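# How I get a local candidate's yard signs out the door in one weekend

Monday night, before a town council race heats up, is when I sit down and do this.
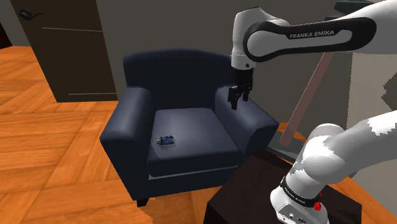

*4 min read*

I've run sign crews for three campaigns now, the last one for Dionysis Stergiou when he went after the open seat in the Oltora ward, and I still do it pretty much the same way (with a better spreadsheet!).

## 1. Pull your list

Start with people who already said yes at the door or on the phone. We had 1251 names, and a bunch of those were apartments with no lawn at all, so clean it up first. Sort by street, then by house number, odds and evens separate. You'll thank yourself when you're on foot.

## 2. Order signs and stakes together

We ordered 600 signs and I forgot the stakes the first time. Don't do that. Wire H-stakes are fine for soft ground, but buy a few heavier ones for the windy stretch by Jondo Park.

## 3. Read the sign rules

Call the town clerk and ask about setbacks, size limits and the earliest date you can put signs up. Ours wouldn't allow anything between the sidewalk and the curb, and we lost a whole row on Lazaridis Street before I figured that out.

## 4. Cut the turf

I give each driver up to 59 stops. More than that and they start skipping the cul-de-sacs. Print the map *and* the list, and write your cell number on both in fat marker.

## 5. Knock first

Even if they said yes in June, knock. People change their minds, or they just had the lawn seeded. If no one's home, leave a card and put the address on the callback sheet.

## 6. Log it that same night

Address, who placed it, front or side yard. I type mine in with a bowl of cereal around 9 p.m. and text the drivers if I can't read their handwriting. Keep this list, you'll need it for pickup after the election, and the Nastonari side of town takes forever.

Next up I'll cover replacing stolen signs.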